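Arranging Cut Flowers on a Shared Work Table
Project report, Household Tasks course
Zuzana Hrnčiar and Vojtěch Pešek

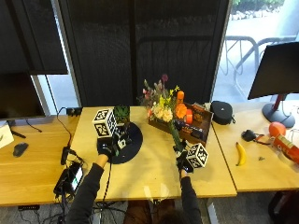

1. Purpose

The project examined how a mixed bouquet is put together by hand on a table that is also used for other things. Most written guides assume a clear surface. Ours held a tray of snacks and small items, a potted plant and a round black mat, and we kept them there during the work.

2. Materials

The bouquet combined cream-colored roses with yellow flowers, pink and white blossoms, one dark purple flower and an orange one. The tall flowers set the height and the roses filled the middle. Stems were trimmed to 550 mm at most before each session. Anything longer tipped the bouquet when it was leaned against the tray.

3. Method

Each session had a limit of 60 minutes. One person worked seated at the near edge of the table and the other kept the log. The steps were:

Lean the bouquet on the side of the wooden tray.
Take one stem low down, below the blossoms.
Turn the stem until the flower faces outward, then set it.
Check the height against the purple flower.

The plant stayed on the mat throughout. It marked the left limit of the work area.

4. Results

Gripping low on the stem gave the fewest bent flowers. Gripping near the head was faster but loosened petals, mainly on the roses. The tray worked well as a support on its long side and poorly at the corners – the stems slid off.

Reaching across the table was the main cause of delay. A seated person could set the front flowers easily but had to lean for the rear ones. Hedvika Slanina, who reviewed our log, suggested turning the whole bouquet between stems. We tried this in the last two sessions and kept it.

5. Open points

We did not test a vase. A 600 mm shelf for the tray items has been requested for September.

Report submitted 2020-06-28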